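Last updated October 2026
9 min read

4. What ends up on the floor, and what people do about it

When I started this part of the study I figured the floor would be the boring surface. Shelves get all the attention in writing about tidying, and so do desks and kitchen counters, and I'd planned maybe a page on floors before getting back to the drawers. Then the diaries came in. Of the 708 entries we could use from the Gremcombe offices and shared workrooms, 400 mentioned the floor somewhere, often in the first line, and plenty of them never got around to anything else! So floors got their own section.

I should say what I mean by a floor entry. I counted an entry if the writer described picking up, sweeping, pushing aside or stepping over something at ground level. I left out mopping, which people wrote up very differently (more like a chore on a schedule, less like a decision). I also left out carpeted rooms, where the tools change and the whole job turns into vacuuming. What's left is hard floors, mostly tile and a few painted concrete ones, and the ordinary business of a brush and a bin.

The first thing that struck me was how much people write about making the pile. I'd expected the bin to be the main event. But in entry after entry the writer spends three or four sentences getting everything into one spot and then maybe half a sentence throwing it away. The pile seems to be where the sorting happens. One writer at the Stillano workroom put it like this: "Once it's in a heap I can see what I've got." Another swept the same small heap across the room twice before deciding that part of it was worth keeping, and the diary is pretty funny about it.

Tóth's scheme for household waste, which we borrowed for coding, splits things by material – paper, plastic, food and plant matter, cloth, metal, everything else. That works nicely at the bin. It works less well on the floor, where people don't seem to care much what a thing is made of until it's in their hand. They care about whether it will move when a brush hits it. A flat piece of cardboard slides along just fine. A plastic bag catches air and rides up over the bristles, and a wet leaf sticks to the tile and has to be peeled off with a fingernail. I ended up adding a second code, which I called "sweepability" (sorry, I couldn't come up with a better word and by week two we were all using it).

The Karkar rooms gave us the best material here, partly for the simple reason that people there wrote the longest entries. Their diaries alone came to almost 2,000 lines. They also have hard, shiny floors, and several writers complained that you can't tell a scrap from a reflection until you crouch down. I believe them. I tried it one evening with the overhead lights on and chased a bright spot with my brush before I caught on.

Cables deserve their own paragraph, and I could easily have given them a paper. They're on the floor but they aren't trash, they can't be swept, and whatever rolls up against them stays there until somebody bends down. In 12 entries the writer stopped sweeping altogether at the edge of a cable tangle and just called the room done. I was surprised by how calm people were about that. The cable works as a kind of border, with the clean part of the room on one side and "later" on the other.

Loose cloth is the hard case, and I changed my mind about it more than once while coding. A rag or a towel on the floor might be waiting for the wash, or it might have slipped off a chair, or somebody might be using it. Most writers picked cloth up by hand and set it somewhere before they started brushing, but a fair number worked around it and never mentioned it again. Mixed heaps are much easier to code, and Figure 4 has a good one: a crumpled plastic bag, a torn piece of white cardboard and a bit of green leaf, all on the tile beside the brush. Under Tóth's scheme that's three materials and three separate codes, while under mine the bag and the cardboard already sit at opposite ends of the scale. The same figure has a crumpled gray cloth lying apart from the heap, next to the base of the fan, and I coded it as "unsorted" and left it at that.

Figure 4. Mixed heap on a tiled floor, with cloth and cables nearby.

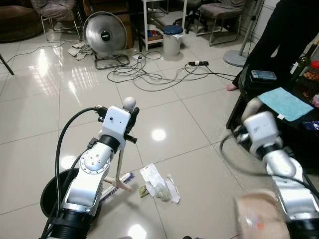
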